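Features > Film > Interviews

Last updated: 14 September 2019

The director of Flatico is on a second pot of coffee and still talking about the ending. Which ending it is, we've agreed not to print. "I'll say this much, I wrote it first," the director says. "I had the last four minutes before I had a single character. Everything else was me trying to earn those four minutes!"

If you missed the first film, Hillwood, you were in large company when it opened and in much smaller company by the time it left. It started out on two screens in April, and people simply kept going. Families went back. Somebody's choir booked out a whole matinee. It was a gentle, funny picture about a bus depot, and I have now seen it three times and cried at a different place each time.

Flatico is louder and faster, and for long stretches a proper musical. The title is the name of a failing furniture company, and the story follows the night shift in the weeks before it shuts. There are six songs. I heard rough mixes of two of them and had one in my head all the way home.

"I was scared of songs," the director admits. "In Hillwood nobody even hums. But I kept writing these arguments between the two sisters, and they had a rhythm, they had a chorus, practically. In the end my editor told me to stop fighting it."
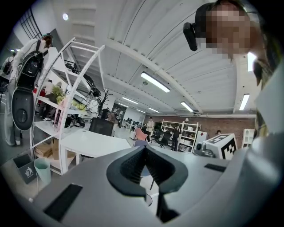
The composer remembers it a little differently, and says the songs were there from the first draft, marked in the margins with little stars that the director pretended not to know about. Either way, the two of them wrote most of the score at a kitchen table, with an upright piano that was missing its lowest notes. You can hear it in the opening number, which sits high and bright and never quite comes down.

The shoot took 40 days in Illberg, a town neither of them knew before they went looking for a main street with a hill at the end of it. The big crowd number was done there, on the hill, with 600 extras and one very patient brass band.

"They came back for a second night," the director says, still sounding amazed. "We'd lost the light on the first one and I had to stand on a box and tell everyone. I thought they'd be furious. They cheered! I have no idea why they cheered. I went and sat in the van for a while." 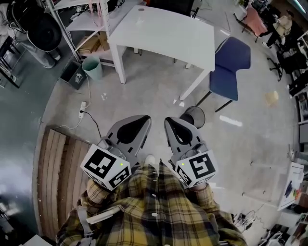
That second night gave the film its trailer shot, the long climb with the whole town singing behind the sisters, and it plays without a cut. I asked how many tries it took. Five, apparently, and the one in the film is the third, where the younger sister stumbles on a curb and laughs. The laugh wasn't planned. The director loves it more than anything in the script.

Nikolovski, the small distributor that picked up Hillwood when the bigger ones passed, is releasing this one as well, and this time it's going wide. Does that make for sleepless nights? A little. "The first preview was in a hall with 2,635 seats, and they were nearly all taken. I stood at the back and counted coughs. When the big song finished there was this pause - a terrible pause - and then the noise came. I rang my mother from the lobby and couldn't speak."

Talk of a third film starts before I can ask about it. There is a notebook, there is a title (not for sharing yet), and there are definitely no songs in it.

"Well," the director says, reaching for the coffee. "There's one. It's short."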